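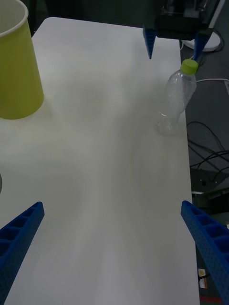

Selon Deisy Quintero, une table de réunion ne se débarrasse pas, elle se trie : ce qui reste dessus à dix-huit heures est déjà un déchet, et la seule question utile est de savoir dans quel bac il finira. La formule circule dans les services généraux de Fimedham depuis la réorganisation de février. Elle résume assez bien la difficulté. Le débarrassage des plateaux communs est une tâche courte, répétée, rarement décrite, et dont les erreurs se retrouvent en aval, dans les bacs.

Sur une surface blanche comme celle-ci, deux objets suffisent à poser le problème : un gobelet en papier jaune-vert, debout, et une bouteille en plastique transparent, couchée, avec son bouchon vert citron vissé. Les deux relèvent de filières distinctes. Leur position sur le plateau détermine aussi l'ordre de ramassage.

La bouteille passe en premier. Couchée près du bord, elle peut rouler à la moindre secousse. La procédure rédigée par Walter Mamani prévoit de la saisir par le corps, de la redresser, puis de contrôler le niveau avant tout transport. Une bouteille transparente paraît facilement vide sous un éclairage de plafond ; les nervures accrochent la lumière et masquent un fond de liquide. Le contrôle se fait donc à la verticale, à hauteur des yeux.

Vient ensuite le bouchon. Dans les locaux de Fimedham, on vide, on comprime dans le sens de la longueur, on revisse. Un bouchon jeté seul échappe aux cribles et se perd. Revissé, il suit la bouteille jusqu'au broyage, où les deux matières se séparent par flottation.

Le gobelet demande plus d'attention. L'apparence du papier ne renseigne pas sur sa face intérieure, souvent doublée d'un film qui assure l'étanchéité. Nilton Bermúdez, chargé des consignes de tri, a retenu une règle simple : tout gobelet va dans la colonne dédiée, vidé et empilé, jamais avec les feuilles de bureau. Un fond de café suffit à tacher le papier voisin et à faire déclasser le lot.

La saisie se fait à mi-hauteur, sous le rebord. Pincé trop haut, un gobelet encore rempli se déforme et déborde. Pour la même raison, on n'emboîte pas un gobelet dans un autre sans avoir vérifié les deux.

Reste le plateau. Les finitions blanches mates ont un défaut connu : elles diffusent la lumière et rendent les traces peu lisibles vues d'en haut. Ruth Escobar recommande une inspection en lumière rasante, depuis le petit côté, puis deux passages de microfibre, le premier humide, le second sec, en bandes parallèles au grand côté. Les chants et les angles arrondis se traitent à part, avec la tranche du chiffon. Les crèmes abrasives sont proscrites : elles lustrent le mat par plaques, et le défaut est définitif.

L'équipe affecte 2 minutes à chaque table, essuyage compris, pour un parc de 31 plateaux répartis sur 5 niveaux. La tournée commence par les salles du dernier étage. Les colonnes à gobelets sont relevées en fin de parcours, les sacs de bouteilles descendus au quai le lendemain, avant 7 heures.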